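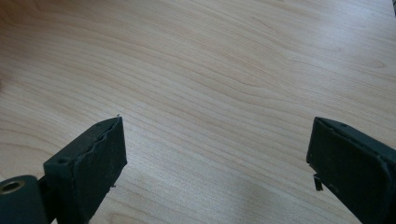
The Old Pier at Flillport

7/4/24

The pier at Flillport is over 800 feet long and stops well short of deep water. It was built for a steamer that needed deep water. The bay was already silting up when they drove the first piles, and the steamer company used it for four summers and then moved down the coast to Midside, where the bottom drops off fast and you can bring a boat in at any tide. Flillport kept the pier.

I have been going out on it since I was a kid. I still go out most weeks. I want to write down what I know about it while the town is deciding what to do with the outer end, and I also went to see the prints at the library, so this post is about both.

First, the pier itself. The deck is plank, replaced in sections, so you walk over gray boards and then yellow ones and then gray again. There is a wide part about halfway where the ticket office used to be. The office is gone but the outline of it is still there because the planks run the other way. Kids use it as a base in whatever game they are playing. Past that the rail changes from wood to iron pipe, and the pipe is painted green on the town side and not painted at all on the north side, where the weather takes it off every winter.

At high tide people fish from the last third. At low tide there is nothing under the last third but mud and a channel you could jump across. Herons stand in it. Visitors who have looked up the pier and not the tide table walk all the way out with rods and buckets and then walk all the way back.

The fence went up in March. It is chain link, set across the deck 180 feet from the end, with a gate in it that is locked. Two of the piles out there have gone soft at the mud line and a third is leaning. The town had a diver look at them, and then had another one look, and they said about the same thing. You can stay on this side of the fence as long as you want. I was annoyed about it for a week and then I got used to it, except that the best bench was out there.

The three choices, as I understand them from the last meeting, are to replace the bad piles, to take the outer section down and cap it where the fence is, or to leave the fence up and wait. I would replace the piles. I know it costs the most. The Dellska ferry landing did theirs one at a time over several years, with the deck open for most of it, and I don't see why the same thing wouldn't work for us. I said so at the meeting. A man behind me said that Dellska has a ferry. That is a fair point.

The other argument I heard was that a pier no boat uses is a waste of money. I don't think this is right. Nobody's boat has used it in my lifetime. People walk on it, sit on it, propose on it, fish off it and swim under it when they have been told to stay out. My uncle learned to play the trumpet at the end of it because my grandmother would not have it in the house. None of that needs deep water.

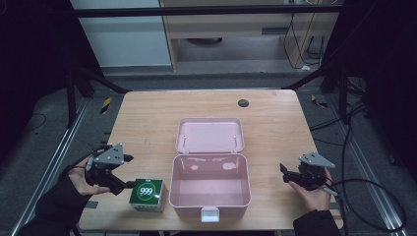

Photo: Hülya Erdem

Now the prints. The library has put up a set of old engravings and lithographs of this part of the coast, in the hallway and the small reading room. Most of them were cut out of travel books a long time ago by dealers, who could make more selling the plates one by one. Hülya Erdem has been buying them back for years, mostly from junk shops and estate sales, and the library finally asked if it could borrow some. She wrote the labels herself. They are short and they tell you when she isn't sure, which I liked.

There are two of our bay from before the pier. In both of them the hill behind town is about twice as high as it should be and comes to a point. It does not come to a point. You could push a stroller over it. Hülya's label says the engraver probably never saw the place and worked from somebody's sketch, and that a publisher would expect a hill to look like a hill. The fishing boats are good, though. Somebody in that chain of people knew boats. The rigging makes sense and they are leaning the right way for the wind.

The one I stood in front of longest is a lithograph of the pier the year it opened. It has been hand colored and the color on the water has faded to something like weak tea. The steamer is tied up at the end with smoke going straight up, and there are ladies with parasols, and a dog. The water under the pier is shown as deep and dark all the way in to shore. So that was an advertisement. The company would have sold it in the ticket office, and people would have bought it to take home after a trip in which, going by the newspapers, the passengers had to be rowed the last stretch on two days out of five.

I asked Hülya if it bothered her that so many of these pictures were wrong. She said she stopped thinking of them that way. She looks at what they got wrong and tries to work out who was paying. With the pointed hill it was a publisher, and with the deep water it was the steamer company. There is a later one, a plain wood engraving from a report on the storm damage, and in that one the hill is the right height, the tide is out, and you can see every pile. An engineer paid for that one, she figures. She gave more for it than for any of the others and it is hung by the restroom.

I counted the piles in it, because of the meeting. There are 204. I don't know if the engraver counted or just kept going until it looked like enough, but the town survey from this spring has the number of original piles still in the ground at 143, and there have been a lot of replacements, so it could be right. I sent that to the town clerk and she wrote back and thanked me.

There is also one case of odds and ends from Maihi, the village across the bay that was moved inland after the second big storm. It has postcards, a tide table with somebody's grocery list on it, and a small watercolor of the Maihi beach with the nets drying. You can still get down to that beach if you park at the turnout and go through the pines. The path isn't marked. Stay left at the fork or you end up in somebody's yard, and he is nice about it but he has dogs.

I had not known Maihi had a pier too. It was a small one, a landing stage really, and it shows up in the corner of one of the postcards. I went over on Sunday at low tide to see if anything was left. I found two stumps, black and soft, with mussels on them, about where the card shows the end of it. There may be more under the sand. I put my hand on one and a piece came off like wet cake, so I left them alone.

That made me think some more about the third choice, which is to leave the fence up and wait. A fence doesn't do anything for the piles. If we wait long enough the outer end comes down by itself, and then we pay to pull it out of the channel, and there is nothing to walk on afterward. If the town can't pay for new piles I would honestly vote to cap it before I would vote to wait, and I don't want it capped.

The prints are up through the end of the summer, during library hours. The reading room is closed on mornings when the toddlers are in there, but the hallway is always open and the lithograph with the steamer is in the hallway. The next town meeting has the pier as the fourth item, after the sewer line, so bring something to read.

I'll try to get a good photo of the Maihi stumps next time the tide is low enough and it isn't raining.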